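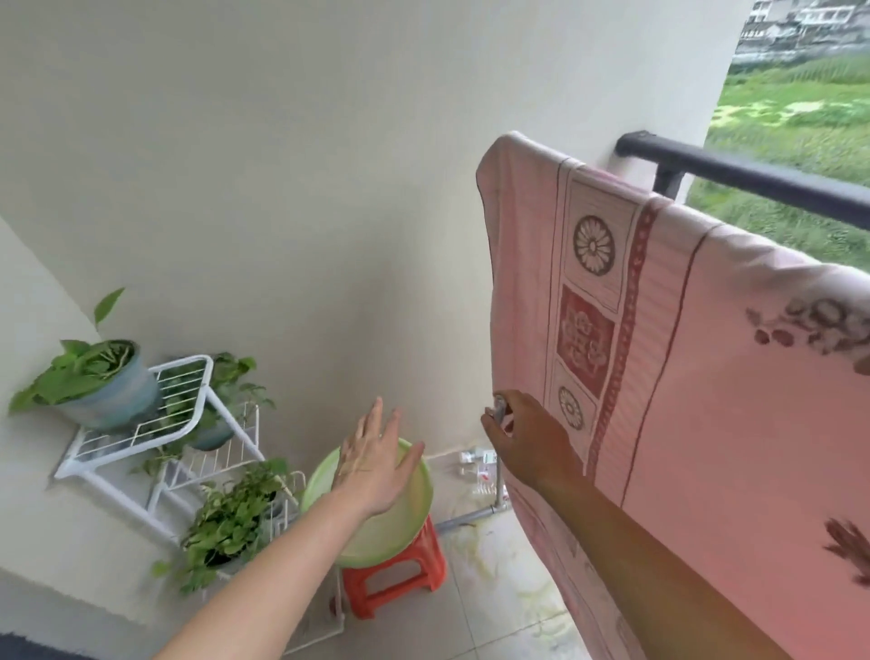

Drying laundry without a tumble dryer: frequently asked questions

Cluker Residents' Advice Service
Page maintained by Lovisa Boström. Last reviewed in October.

Drying basics

What makes washing dry?
Water leaves fabric when the air next to it can still take up moisture. The rate depends on the temperature of the fabric, the relative humidity of the air, the speed of the air moving over the surface, and the area of cloth exposed. On a balcony, air movement usually matters more than sunshine. A cool, breezy day with a relative humidity of 55 per cent will dry a cotton sheet sooner than a still, warm day at 85 per cent.

What spin speed should I use?
The highest the care label allows. Spinning removes water at far lower energy cost than evaporation. Cotton and linen will normally stand the top speed on a domestic machine. Viscose, wool and anything with an elastic panel should be spun slowly.

Can washing dry in freezing weather?
Yes, slowly. Ice in the fabric passes directly into vapour, a process called sublimation. Expect a full day outdoors and a short finish indoors. Do not fold or bend frozen cloth, as the fibres can break along the crease.

When should I bring washing in?
Before dusk. As the air cools its relative humidity rises, and cloth that was dry at 3 pm may have taken up moisture again by 7 pm.

Bed linen

Can I hang a sheet over the railing?
In most of our buildings, yes, provided it does not hang below the level of your own balcony floor on the outer side. Wipe the railing first. Painted metal collects soot and pollen, and bare or chipped steel will leave rust marks that ordinary detergent does not remove. Myklebust House has its own rule; see "House rules" below.

How should a sheet be folded over a rail or line?
Off-centre, so that the two layers do not lie flat against each other. Turn the sheet once, halfway through drying. A double sheet folded in four has a quarter of its surface exposed and may still be damp inside the fold the next morning.

My duvet cover is dry outside and wet in the corners. Why?
The corners hold two layers and a seam. Hang the cover by the closed end with the opening downwards, and peg the opening apart if there is room.

Do printed or coloured sheets fade?
Reactive-dyed cotton fades slowly in direct sun, pigment prints somewhat faster. Dry them inside out or in shade. White cotton may be left in full sun.

Airers and lines

How much weight will an airer carry?
Follow the figure on the maker's label. If the label is missing, load the airer evenly from the centre outwards and stop when any rail bends visibly. The Luseo folding airer lent out by this service is limited to 9 kg of wet washing.

How far apart should items hang?
Leave a hand's width between thick items. Two loads hung one after the other will generally dry sooner than two loads hung together.

Can I fix a line to the wall?
Only with written consent. The outer walls at Kinudier Court are insulated render over mineral wool and will not hold an ordinary wall plug. Applications go to Kjell Vik at the estate office, with a sketch showing the fixing points.

Drying indoors

How much moisture does a load release?
A typical load leaves the machine holding 2 litres of water. All of it enters the room air unless a window is open or an extractor is running. Close the door to the rest of the flat, open the window slightly and keep the room heated.

Is a dehumidifier worth using?
In a closed room, often. Compressor models work well above 15 degrees. Below that, a desiccant model is more effective but uses more electricity. Keep the window shut while either is running.

How do I deal with a musty smell?
The smell comes from bacteria that multiply when cloth stays damp for many hours. Wash again at 60 degrees if the label permits, using a powder that contains oxygen bleach. Clean the door seal and detergent drawer of the machine at the same time.

House rules

Is there a rule for Myklebust House?
Yes. Nothing may be hung over the street-side railings. Courtyard-side railings may be used between 7 am and 9 pm.

May water drip on to the balcony below?
No. Spin the washing again or let it drip in the bath first.

How many households do these rules cover?
1,987 flats, of which 1,791 have a balcony. Flats without one may book the drying room on the ground floor of their building.

How do I book the drying room?
Through the list by the door. Slots are three hours long. Repeated failure to clear the room should be reported to Gobnait Lynch.

My neighbour's washing blocks my light. Who decides?
Speak to the neighbour first. If that fails, write to the estate office, giving both flat numbers and the times of day concerned. A reply is normally sent within 9 working days.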